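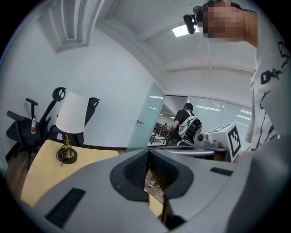
Table lamp on the pale yellow table, with two office chairs behind it.

Nour Dabbas writes the handling instructions for Bromeo, which fits out small offices and rented rooms. Her current sheet covers two items: a table lamp with a fabric-free setting-down procedure, as she calls it, and a plain plastic cup. It runs to 678 words. The previous version had over 200 more.

"People stopped reading at the second page," she said. "So there is no second page now."

The lamp takes up most of the sheet. It has a tall off-white shade, a short stem in brass-gold and black, and a round black base. Dabbas treats the shade as the part most likely to be reported wrong. A leaning shade is usually logged as damage, and she would prefer it logged as a lean.

"You write down what you see. Shade leans right. You do not write bent, you do not write broken. Someone with a screwdriver can decide that later."

The cord has its own paragraph. Bromeo's rule is that a cord is gathered at the base before a lamp is moved, with the end left on top where it can be found. Tight winding is discouraged. Dabbas has asked for loops a hand wide, and accepts that she mostly gets bunches.

"A bunch is fine for crossing a room. For the van to Fulthorpe, I want it undone and looped again."

The lamp is lifted by the stem, with the other hand under the base. Lifting by the shade is ruled out in the first line of the sheet and again in the last. Chairs are not to be used as a halfway stop, and drinks bottles come off the seats before a chair is rolled anywhere. 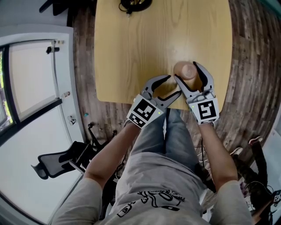
On cups she is shorter. A light plastic cup stands upright, open end up, and is approached from both sides at once. Pressure is kept low down the wall, well clear of the rim.

"An empty cup weighs nothing, so it goes over if you reach from one side. Both sides, then close, then lift. You can stop after close and check."

She also specifies the table. Bromeo prefers rounded corners and a visible wood grain, in a light finish. Dark tops were tried at Wilen in August and withdrawn after 9 weeks, over complaints about marks.

The next revision will add stacking. Dabbas has a draft, and it is two lines long.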